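How Long Do People Keep Their Old Letters?
Project report, Sevim Kahraman
2005-02-10

So I picked this topic when my grandmother moved out of her house on Tradgate and we found letters everywhere (in the piano bench, even!). I wanted to know if other families hang on to mail like that.

I handed out 200 question sheets, mostly in the Lachance neighborhood, and nearly 600 would have been nice but my printing money ran out. The sheet asked what you keep, where you keep it and when you last read any of it. Shoeboxes won by a mile, then dresser drawers.
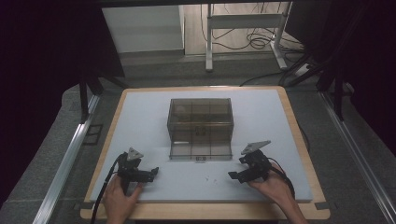 The part I liked most was the last question. Lots of people wrote that they hadn't opened their letters in years and then filled the whole back of the page telling me about one of them! One lady had a postcard from a July trip that she still knew by heart.

My grandmother's pile came to 1,761 letters, and yes, I sorted every one by year. The fifties are the thickest bunch. After she got a phone it drops off fast, which you can see in my chart on the next page.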